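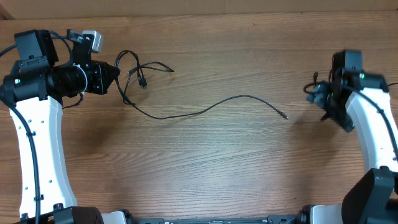
Learning to bake the bread of my grandmother, far from her oven

When I moved to Fladley, I brought two suitcases and one handwritten page. The page is from my grandmother, Hajnalka Pintér, and it explains her potato bread. I say "explains", but for most things she wrote only "enough". Enough salt. Enough warm water. Bake until it is good.

In the village she used an oven outside in the yard, shared with the Hajdu family. Piroska Hajdu made the fire in the morning and both women baked in the same heat, first the flat breads, later the big loaves. I have an electric oven which came with the apartment, and it is small. My first loaf touched the top.

So this August I decided to do it seriously, with a scale. The flour is 700 grams, plain white. I boil two potatoes in their skin, peel them while they are still hot and push them through a sieve. If I mash them with a fork, small lumps stay in the bread. Grandmother would not mind, but my daughter Lilla finds every one of them.

The dough is very soft and this frightened me the first three times. I added more flour, and then more, and the bread came out heavy like a brick. Now I wet my hands and leave it alone – it becomes smoother after the first hour of rest.

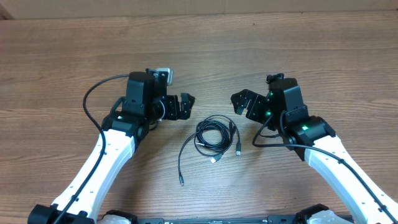
A black cable on the brown table.

For the yeast, I tried fresh and dry. Fresh is difficult to find here. The Polish shop in Bromthorpe has it, but the bus takes a long time and sometimes they are sold out. With dry yeast I let the dough rise slowly, overnight in the refrigerator, and the taste is closer to what I remember. Caraway seeds go in at the end. My aunt says no caraway, my mother says a lot. We have had this discussion at every Easter of my life. 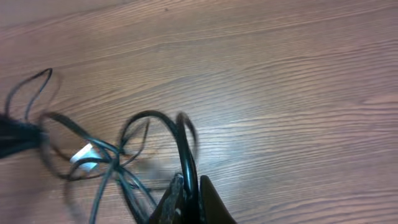

Shaping is still my weak point. Grandmother turned the dough under itself with two movements and it was round and tight like a ball. My neighbor Viktória Antal showed me how to do it on a surface without flour, so the dough holds a little to the wood and pulls itself together. I also tried a braid, for a birthday, and lost the order of the strands very quickly. It looked like the black cables on that table, one tangled heap, and I baked it anyway. We ate it with plum jam.

I bake now at the highest heat for the first 15 minutes, with a pan of water at the bottom, and then lower. The crust is good. The middle was a bit wet last time, so next time I will wait longer before I cut it, if Lilla lets me.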